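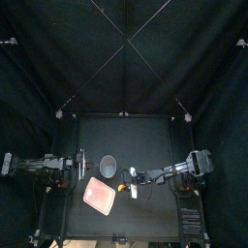

Hanging black fabric around a work table: fullness, sagging and lint

Posted in Workshops and Studios by Alžběta Ďurica

Our department in Grurkusville maintains a table that must be enclosed on all sides by black fabric. The present curtains were sewn in May from a medium-weight cotton and are gathered on a cord. They hang in loose folds, which is acceptable, but the top edge has begun to sag between the fixing points, and the dark matte tabletop collects lint that appears to come from the cloth. The total width to be covered is 665 cm. I would be grateful for advice on three matters: how much fabric should be ordered for a replacement set, how the top edge may be kept straight, and whether the lint can be reduced without changing to a shiny material. Reflections are not permitted in this space.

Radomír Kadlec

For a finished width of 665 cm, multiply by two if moderate folds are desired. That gives 1330 cm, to which side hems must be added. One and a half times the width is sufficient if the purpose is only to block light, and it will place less weight on the cord.

The sagging is a matter of support. A cord under tension will always dip between brackets when it carries cloth. Either shorten the distance between brackets or replace the cord with a rigid rail. In our building at Pidley we adopted a rail with a bracket every 130 cm, and the top edge has remained level. Please confirm that the supports are rated for the full weight of the fabric before hanging it.

With regard to lint, new cotton should be washed before it is hung, provided that any flame-retardant treatment permits washing. Treated fabric often does not, and the supplier's certificate will state this. Unwashed cotton may be brushed outdoors or vacuumed on both faces with a soft attachment. Hem all raw edges, including those at the top. The tabletop should be wiped with a barely damp microfiber cloth; furniture polish leaves a sheen on matte surfaces and should be avoided.

Havlíček

Use polyester. Cotton always sheds.

Flaltar

I concur with the recommendation of a rail. I would add that the lower hem should be kept clear of the floor, as fabric that touches the floor will draw dust upward each time it is moved. Our curtains were raised by the width of a hand and the weekly cleaning time was reduced to almost nothing.

Polyester, as suggested in the previous reply, does shed less, but many grades have a visible sheen under direct light. Request a sample and examine it under your own lamps before placing an order.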